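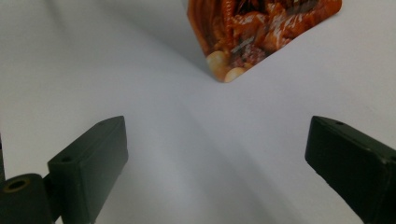 One customer wrote in April to ask if the Trekari food bag really keeps the smell of dinner off your sleeping bag, or if that's just something we put on the label. Fair question! I've carried mine for two seasons with curry, jerky and some very ripe cheese in it, and my clothes come home smelling of campfire and me.

Trekari Food Bag, 12 litre

I'm going to be upfront, it's a plain-looking thing. Roll top, one buckle, a loop at the bottom so you can tip it out on a table and find the last muesli bar. The outside is 600 denier polyester and the liner is a separate piece you can pull out and rinse in the sink. Whole lot weighs 122 grams on my kitchen scale (Prorwood, who sew them for us, say a touch less, but I trust my scale).

It fits three days of food for one hungry person, or a weekend for two if you repack things out of their boxes. Flat pouches go in best if you stand them up like files — you can flick through them without unpacking lunch.

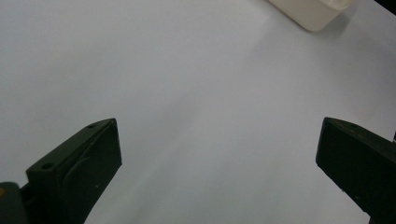

Sydorenko replied under the last batch that the buckle was a pain with cold fingers, and could we please make the tab bigger. We could, and we did. The new one has a longer tab you can work in mitts, and if you bought the old version I'm happy to post you a spare buckle for nothing.

Colours are grey, moss and a loud orange. Get the orange if you lose things. The liner is good for up to 50 washes, cold water, no dryer please, and we sell replacements on their own.

One warning for bear country: it cuts down the odour, but it's no bear canister, so hang it or lock it up like you would any other food.

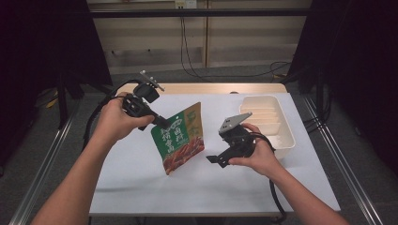

What's in the box

Outer bag
Removable liner
Two metres of hanging cord
Spare buckle

Fits inside the Bodel 40 pack with room for a stove beside it.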